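Second hand, first class: the school uniform rail that outgrew its cupboard

Words: Irja Aaltonen 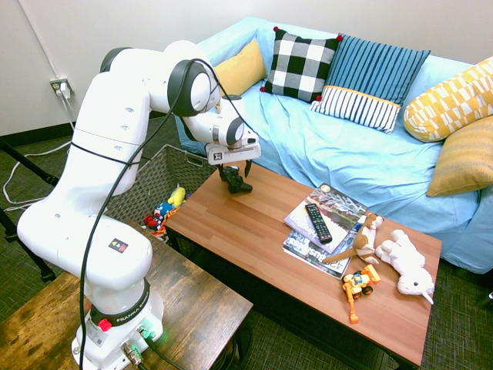 The uniform swap at Storach Primary began with one rail, and a sign that fell off a lot. Five years on it has its own room, opening hours, a waiting list for size 9 shoes. Zorica Ionescu runs it, mornings mostly, before her shift. She wants a proper front counter next, somewhere to fold jumpers, and she's not fussy. A dark wooden side table, the rustic sort, sturdy enough to stand a white robot arm on, would do nicely. So far all she's been offered is a desk with 2 legs.

The rules are simple. Bring something, take something. Or just take something. No names written down, that was Zorica's one condition when the head, Blagoje Delić, gave her the key.

"Parents were coming in with their eyes on the floor," she says. "I didnt want a form for them to fill in as well."

January is the mad month. Growth spurts over Christmas, coats lost, trousers gone at the knee. This year 17 blazers went before first bell. Most had come from one family clearing a loft, Bujar Berisha and his three boys, all now at the secondary up the hill.

"They smelled of loft," he says. "We washed them twice."

Costs? Hardly any. Washing powder, hangers, name tape. A cake stall in the yard covers it, plus about £9 a week from the honesty tin. The rail itself came from Stojanović, the dry cleaners on the corner, when they they shut.

Not everyone was keen at first. A few parents worried it would mark children out. Then the older ones started raiding it for World Book Day costumes and that was more or less that.

Next up, football boots. Then maybe instruments, if somewhere dry can be found for the cellos.

Swap room open term-time mornings, side gate. Clean items only please. No odd socks.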